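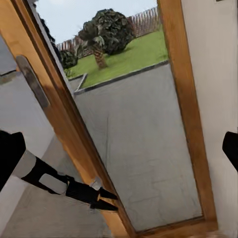 Frequently asked questions

Category: Celebrity news – Readers' help

What is Trolance?
Trolance is a website about famous people: actors, singers, television presenters and sometimes their children, when the parents themselves speak about them in public. We started in 2018 as a weekly letter by e-mail. Today over 2000 people still receive this letter and the rest of our readers come directly to the site.

How do I get the weekly letter?
Write your e-mail address in the box on the front page. You will receive a message with a link, and you must click on the link before the first letter can be sent. If the message does not arrive, look in your spam folder, and after this write to us.

Where do your stories come from?
Most of them come from interviews, premieres, and what the stars publish on their own pages. When a story was first in another newspaper or magazine, we say which one in the first lines. We do not pay for stories, so please do not send us a price.

I saw a famous person in my town. Can I send you my photo?
Yes, if the person was at a public event, for example a film opening, a charity match or a book signing. We do not take photos made outside a private house, a school or a hospital. Photos of children we do not take at all, also when the parent is in the same picture and is smiling.

How large should the photo be?
As large as your telephone makes it. Please do not add a filter or your own text over it. Tell us the place and the day, and the name you want under the photo.

Why is my comment not there?
Comments are read by a person before they appear, and at the weekend this can take until Monday. We remove remarks about somebody's weight or skin, guesses about pregnancy, and home addresses. A comment that says only that you never heard of this actor is allowed, but we have many of them already.

I cannot find the old gallery pages from Mesgate.
Mesgate was a separate site for red carpet pictures, and it joined us in July. The galleries are being moved slowly, the newest first. If you had an account at Mesgate, the same name and password work here. Your saved lists come also, but the star ratings were lost and we are sorry for this.

What is the Lita column?
Lita is the name of our letters page, and not of one writer. Different people from the office answer there, and they answer only questions about films, series and music. For a question about your own life, please speak with somebody who knows you.

How can I ask for a correction?
Write to the office with the title of the article and the sentence that is wrong. If we agree, we change the text and put a note at the end with the old wording – we do not change it in silence. Small spelling mistakes are repaired without a note.

Can you give me the address of a star, or send my letter to them?
No. We do not have the addresses, and letters that arrive here for other people go back to the sender when there is one on the envelope.

How long do you keep my data?
If you close your account, your name and e-mail are deleted after 90 days. Your comments stay, but without your name.

Trolance, Box 2075, Thakur House | Contact | © 2020 Trolance | Back to top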